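Cable mess on a shared white desk, where do I even start?
Posted in Home Office & Workspaces
Tags: cables, power strips, desk setup, open office

Kofi Korletey
Member, 31 posts

Hi everybody, long time reader, and I finally have something to ask. I work at a small outfit called Trodelent and we sit in one big open room with those tall fabric partitions between the desks. Mine is a long white desk that two of us share, and over the summer it has slowly turned into a pile of wires with a desk underneath it. Every time we get a new thing it comes with its own black power adapter, and every adapter comes with six feet of cord that has to go somewhere. Right now "somewhere" is the top of the desk.

I did try to fix it once. I bought a bag of those thin plastic zip ties, 100 in a bag, and spent a Friday evening strapping everything together in one big fat bundle. It looked great for maybe a week! Then my desk mate needed to take one adapter home, and we had to snip the whole thing apart to get it out, and I never put it back. I still have most of the bag.

What I'd like is my work space back. I keep a small mat at the front edge where I do the fiddly stuff, and there's always a cord wandering onto it. I'm also tired of crawling around for outlets, so I want to keep a strip up top where I can reach it. I just don't want to look at the rest.

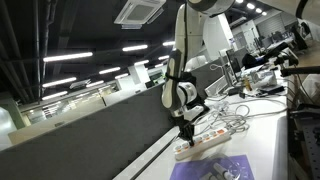
My budget is $30, maybe a little more if it's something the office will pay me back for (they're pretty good about that, but I have to ask first and it takes forever). I can't drill into the desk. I already asked and got a no. The strip is the part I'd like to keep out, the long white one with the orange switch on the end, but its gray cord goes right into the tangle behind it and I lose track of which cord is which from there on. The adapters are back there too, just lying next to the cables. I don't mind spending a couple of hours on this if it stays fixed. My last try clearly didn't.

Specific things I'm wondering about: does adhesive stuff hold on a smooth white desktop, or will I come in and find it all on the floor? Is there some way to hang things off a fabric partition without wrecking the fabric? And what do people do with the extra length? I've got cords that are three times longer than they need to be and I'm scared to just wind them up tight.

Thanks in advance, and sorry for the long post!

Rizal Lumbantobing
Regular, 2,000+ posts

Hey Kofi, welcome out of the shadows! I've done this on four different desks now (two jobs, one home office, one sister) and your zip tie story is everybody's zip tie story. They're fine for something that never moves. Desk cords move all the time, so put the bag in a drawer and get a roll of the hook and loop strap, the kind you cut to length with scissors. One roll will do your whole desk and you can open it again with one hand.

Before you strap anything, take it all apart. I mean it, shut everything down, unplug every single thing and pull the cords out of the pile one at a time. It's boring and dusty and you'll find at least one adapter that doesn't go to anything anymore. (I found a charger for a phone I'd given away!) As each cord comes out, put a piece of masking tape on BOTH ends and write what it is. If you only label one end you'll be right back to tugging on things to see what wiggles at the other side, ask me how I know. Check with your desk mate before you start, obviously, in case something has to stay on.

Then get the strip where you want it before you plug anything back in. With a long one like yours I'd run it straight along the back of the desk, close to the partition but with enough of a gap that you can get your fingers behind it, and turn it so the switch is at the end nearest your chair. You've got five sockets in a row there, which is plenty for two people if you're a little picky about what lives in it full time. Leave the one closest to you free for whatever comes and goes. The big adapters go on the far end. If they're fat enough to cover the socket next door, try them turned the other way around first, that fixes it more often than you'd think.

On the extra length: big loose loops, the size of a salad plate or so, and one strap around the middle. Don't wind them around the adapter itself, that bend right where the cord comes out of the brick is where they always go bad on me. And don't coil up the strip's own cord if you can help it, especially if it's carrying a lot. Let that one run nice and flat down the back.

Where do the loops go? I like a tray. There's a mesh one from Clukent that clamps to the back edge of the desk with two big thumbscrews, no drilling, and I paid less than your budget for it. Adapters sit in the tray, loops sit next to the adapters, and only the cords you use come up over the edge. Measure the thickness of your desktop first, though. Mine didn't fit my sister's desk and I had to drive it back.

Sticky clips: yes, they'll hold on a smooth top, but you have to wipe it down with rubbing alcohol, let it dry, press the clip down hard and then leave it alone overnight. Most people stick it and hang a cord off it ten seconds later. Two or three along the back edge ought to keep everything away from your mat.

Partition: I've never had much luck, maybe somebody else has.

Hartono
New member

just get a box. the Nasport one with the lid. put the adapters in it, put the lid on, done. took me 10 min. it does get kind of warm in there so I leave the lid open a little on one side

Kofi Korletey
Member, 31 posts

Wow, thank you both! Rizal, I measured at lunch and I think the clamp tray will go on, so I've put in the request for it, and I picked up a roll of the strap stuff on my way home. I'm going to do the big unplugging after everyone leaves on Friday. My desk mate says he's in as long as I buy the pizza.

Hartono, I thought about a box, but I'm a little nervous about the warm part, so I'll try the tray first.

Still looking for ideas on the fabric panel if anyone has hung a hook on one!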